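Produce Bags in the Home: A Term Project on Soft Plastics

By M. Deligiannis
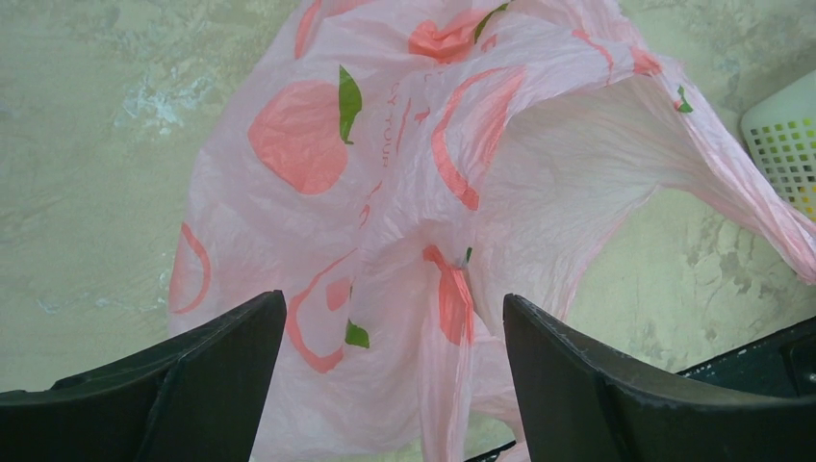

Page last changed: Wed 15 June

I chose thin plastic bags as my topic after our unit on household waste. The question was how people in one neighbourhood use the bags they bring home from the greengrocer, and how many times a bag gets used before it goes in the bin. I left out heavy shopping bags and anything with a zip.

Some fruit bags are clear and plain. Others are coloured or printed, like the pale pink one with peaches and green leaves on it. I wanted to know if people treat a printed bag differently from a plain one.

Method

I made a one-page survey and put it in letterboxes on Kidavlow Street and the two streets behind it. I delivered 280 copies in May and got 69 back, which is a better return than my teacher expected. The survey asked what people do with a fruit bag once it is empty, where they keep spare ones, and if they have ever taken one back to the shop.

I also asked 10 households to keep a bag diary for 30 days. The diary was a sheet of paper for the fridge. Each time a bag was used again, someone wrote down what for. Two households stopped in the second week and I have left their sheets out of the results.

Results

The most common second use was lining a small bin, usually in the bathroom. After that came wrapping wet things, such as swimmers or an umbrella, and picking up after dogs. One household used them to keep paint brushes soft overnight. Another put them over seedlings in cold weather and held them down with stones.

Most people keep their spare bags stuffed inside another bag, either under the sink or on the back of the laundry door. A few fold them into triangles. The people who fold them wrote the longest answers on the survey.

In the diaries, plain bags were mostly used a second time and then thrown out. Printed bags lasted longer in three of the households. One person wrote that she saves the nice ones for giving lemons to the neighbours. In the other households there was no real difference, and one diary did not say which kind of bag was used, so I could not count it for this part.

Hardly anyone had taken bags back to a shop. Several people thought they could go in the kerbside recycling. Our council says they cannot, as they wrap around the sorting machinery. I put this on a small poster for the school foyer.

Problems

The survey had a mistake in question four, where I wrote "bag" when I meant "bin liner". Some people crossed it out and answered what they thought I meant. I did not use question four.

The diaries depended on people remembering. The sheets are full for the first week and get patchy after that, so the real number of second uses is probably higher than what I recorded.

I had planned to weigh a month of bags from each home, but the kitchen scales at school would not register anything that light. A group in the other class, working under the name Prenex, had the same trouble with bread tags and switched to weighing them by the jar. By the time I heard about it the bags from my households were already gone.

What I would change

I would ask about colour and printing on the survey as well as in the diaries. I would also collect the diary sheets every week and talk to someone at the Handel Road greengrocer about how they choose their bags and what the printed ones cost them.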